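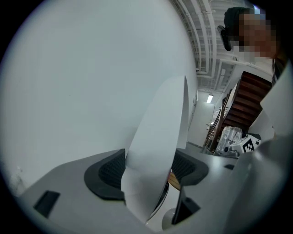
Figure 7. A gray table beside the white wall in one of the Pudthorpe rooms, with a crumpled clear plastic bag toward the back.

4.2 Items left on work surfaces

In the Pudthorpe rooms, the work surface was seldom used for one task only. Packing material was often kept on the table or close to it, as with the clear plastic bag in Figure 7, and small objects stayed on the surface between tasks. We recorded 200 surfaces in November, and on 27 of them a plastic bag was the largest item. The people who used these rooms told us that they keep such bags for the next packing. For this reason we coded bags as "stored" and not as "waste", which is different from the Hendlow coding.

The walls gave less information. Faint scuffs and small marks, of the kind seen in Figure 7, were noted in 17 rooms, but we could not connect them with any particular activity. They are therefore left out of the comparison with Grirkness in Section 5.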